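Wanted: people who repair computers for a living, to show up a robot

Doscombe is hiring bench technicians, paid by the session, for a study of whether a machine can do the small dull jobs in a repair shop. The brochures have been saying "any day now" for as long as I've been reading brochures. We would like to check.

The chore this season is the processor swap. You know the one: breath held, coffee moved to another room.

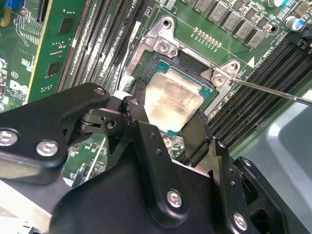 Processor between the fingers, just above the socket.

You will do the swap by hand, 10 times, on our desktops. Then you will watch the arm try the same job and score it on our sheet, which goes from "hire" to "please leave." Being rude in the comments box is fine. Being vague isn't. 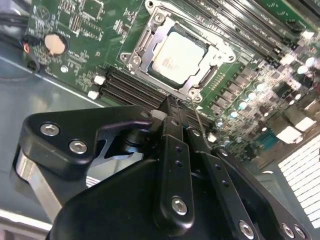 We need people who have worked a shop counter for at least 2 years and still have opinions. Reaching is half of what we want opinions about. A socket with memory slots banked on both sides and capacitors close by leaves little room for two long black fingers, and you'll have a view on how you would go in. Bring it. Previous robot experience counts for nothing, and may count against you.
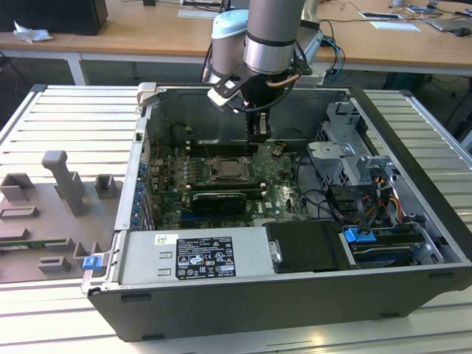
Sessions run at our Clallberg site through November. The work is a tower on its side with the panel off, same as at your own bench, except for the arm coming down from above and the plate of 3D-printed holders next to it. Mistia, our scoring software, will crash. Cao, who wrote it, will restart it.

Pay is $1,000 for 10 sessions. Lunch is sandwiches.

Write to Ruby-Lee Halliday at Doscombe by July 18, 2026, and tell her the worst thing you've done to a socket pin.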